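Grevarham Computer Reuse Project
Progress report to the Plonell Fund
February 11, 2024
Prepared by Randi Hellström

This report covers the period since our last one in November. It describes what has been done with the donated desktop computers, where the money has gone, and what we would like to change for the rest of the grant.

Work completed

We have taken in 1036 desktop computers since the grant began. Most came from two sources, the school district and the Viklund office closure. Of these, 583 have been tested, cleaned, wiped and passed on to households and clubs. The others are either waiting on the shelves in the back room or have been stripped for parts.

The Viklund machines arrived all at once, and we were not ready for them. Stellan Hägglund had to rent extra pallet space for six weeks, which was not in the budget. We covered it from the transport line. The pallets are now gone and the rental has ended.

The bench routine has settled down. A tower is opened, blown out, and checked for missing parts before anything is switched on. The drive comes out and goes to the wiping station with a numbered tag that matches the tag on the case. Memory is tested overnight. If a machine fails twice it goes to parts, and we no longer spend an afternoon trying to save it. Teun De Haan wrote this up as a two-page sheet that is now taped over each bench.

Many of the towers on the benches this winter have been Dells. They are quick to work on once a person has learned the layout, and the blue plastic drive carriers make it plain where to put your hands.

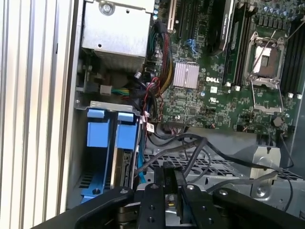
What happens to a hard drive that cannot be wiped?
It is logged as failed, drilled, and sent to Flasel with the metal scrap, and the donor gets a written confirmation with the drive's serial number.

Drives have taken more time than planned. The old wiping station handled two at a time. Stuart Stockdale built a second one from salvaged parts in November, and it takes four. We still have a backlog, mainly of larger drives from the Viklund lot, but it is going down each week.

Problems

Power supplies are our main shortage. We pull good ones from scrapped towers, but many are the wrong shape or have the wrong connectors for the machines that need them. Åsmund Nordin has asked two repair shops to set theirs aside for us. One has agreed and one has not answered.

Dust is the other problem. The back room has one window and no fan, and blowing out cases there was making people cough. We moved that step to the loading dock. It works in dry weather. On wet days the cleaning stops, and the benches run out of machines to test by early afternoon.

We also lost some time to mislabeled cases. A batch was tagged at the dock and then tagged again inside, so the drive numbers did not match. All of those drives were wiped again to be safe. Tags now go on once, at the dock, before the case is opened.

Spending

Tools, bench mats and the parts for the second wiping station are all paid for. The training line is close to used up. The transport line is short because of the pallet rental. More than 4000 dollars is left in the equipment line, and we ask your permission to use part of it for an extraction fan and ducting in the back room — Stellan has a written quote and can send it to you.

Next period

We plan to clear the drive backlog first, then start on the school district machines that came in without power cords. Teun will train two more people on bench work. Pickup hours stay as they are.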